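2. How we looked at small shows

I should say up front that I came to this subject as a museum-goer long before I came to it as a researcher. I love a small show. Give me two rooms, a bench and a reason for the things to be sitting next to each other, and I'm happy for an afternoon.
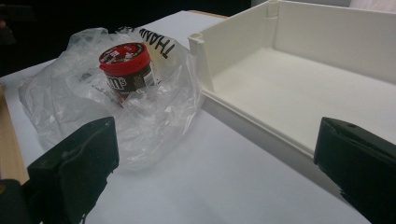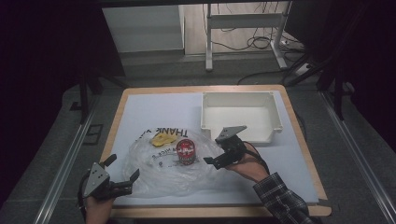
Figure 3. Plastic bag with printed lettering on a white tabletop, two views.

The question Luana Tavares and I started with was a simple one: do people look longer at an object when the show around it is small? We picked two museums that both make little exhibitions out of their own storerooms. The Bittencourt does it every June, usually with ceramics and prints mixed together, and the Gedel does it whenever a gallery is free between loans. Neither one charges extra for these shows, so visitors tend to wander in by accident, which suited us very well!

We had the museums' own visitor cards to work with, 2893 of them in all. Most had a rating and nothing else (I can't complain, I never fill in the back of the card either). But 686 had a written comment, and those are the ones I keep going back to. People wrote about a teapot that looked like one their aunt had, or about a tiny ivory box they would have walked straight past in the main galleries. One woman at the Gedel filled both sides of her card and carried on up the margin.

Cards only tell you what people remember, though, so we also walked along with 79 visitors and talked with them afterward over coffee. Luana did the Bittencourt and I did the Gedel. We let them choose their own route and didn't ask anything until they were out of the last room. I had planned to use the longer question list from Skesberg and Hurberg, but after trying it on a friend I dropped it - it felt like a tax form - and we went with a short chat instead.

Gervásio Coutinho read all the comments separately and sorted them by theme without seeing our sorting first. He and I disagreed mostly over what to do with comments about labels. I wanted them with "learning something," and he wanted them on their own, since so many were really complaints about small type. He won that one, and the tables in the next section follow his grouping.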